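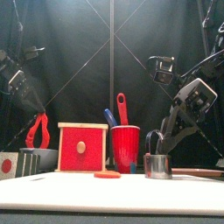 White tabletop, dark backdrop

Smadi Homeowners Board > Buying and Selling > Seller wants to rent back for 60 days, am I being dumb

porchlight_pending
Under contract on a three bedroom ranch over by Cleketti Road. Inspection went fine apart from the usual gutters. Now the seller's agent comes back with a request to stay in the house for 60 days after closing while their new build gets finished. They're offering $3000 a month, which a bit more than covers our mortgage payment. My husband thinks it's free money. I think it's two months of somebody else's dog in my house. Our lease is month to month so we could wait. What would you do?

gutterball
Take it. We did one in 2021, when you practically had to offer the seller a kidney and a rent-back to get your call returned. They moved out a day early and left us a snow shovel. Still have it.

Mrs_Escrow
Before you take anything, call your lender. Most owner-occupied loans expect you to move in within a certain window after closing, and 60 days is often right up against it. Ask them in writing. "My agent said it's fine" is worth what you paid for it.

porchlight_pending
Our agent did say it's fine. Calling the lender tomorrow.

deeded_and_confused
Hard no from me. New builds are never done on time. Ours was promised for January and we got the keys when the tulips were up. Your seller doesn't have a 60 day problem, they have a "whenever the cabinet people feel like it" problem, and you're volunteering to share it.

gutterball
That's what the holdover clause is for. You put in a daily rate that hurts if they stay late. Ours was $190 a day. Funny how fast people find a storage unit.

deeded_and_confused
A clause is only as good as your appetite for taking somebody to court. Ask me how I know.

gutterball
How do you know

deeded_and_confused
I had a tenant, a duplex, and a clause. I no longer have any of them.

Kristaps Dambrauskienė
I have closed on a few of these, on both ends. They mostly go well, and the ones that go badly go very badly. What I would want on paper:

A real occupancy agreement, separate from the purchase contract, with a move-out date and an hour. "End of the month" has started more fights than politics.
All the rent up front, out of the seller's proceeds at closing. Do not be collecting checks from people in your own kitchen.
A deposit held by the title company. Make it big enough to replace a floor.
Who fixes what. If the water heater quits in week three, you own it now. Congratulations.
A walkthrough before closing and another one after they leave, both with photos.

And call your insurance agent, because a regular homeowner policy may not like it that you aren't the one living there. The seller needs renter's coverage for their own stuff.

Mrs_Escrow
Agree with all of that except the water heater. We always made the seller cover small repairs up to a dollar limit. They've lived with it for years, they know exactly which knob not to touch.

Kristaps Dambrauskienė
You can try. Then you get a repair done by a man who is leaving in five weeks. I would rather pay for it and choose the plumber.

Mrs_Escrow
Fair. I have met that repair. It was mostly tape.

clatik_carl
Is this the tan one on Monik Court with the basketball hoop? If so the dog is very nice.

porchlight_pending
I'm not going to say which house it is, Carl.

clatik_carl
His name is Biscuit

porchlight_pending
Update, May 9, 2025. Lender says okay as long as we're in by day 60 and not one day later, so we countered at 45 with all the rent held back at closing, the daily penalty and a deposit with the title company. Seller took everything except the penalty, which they called "unfriendly." We said we'd be friendly on day 44. They signed this morning. Husband is already spending the rent on a grill.

gutterball
Ask about the snow shovel.

deeded_and_confused
See you back here on day 46.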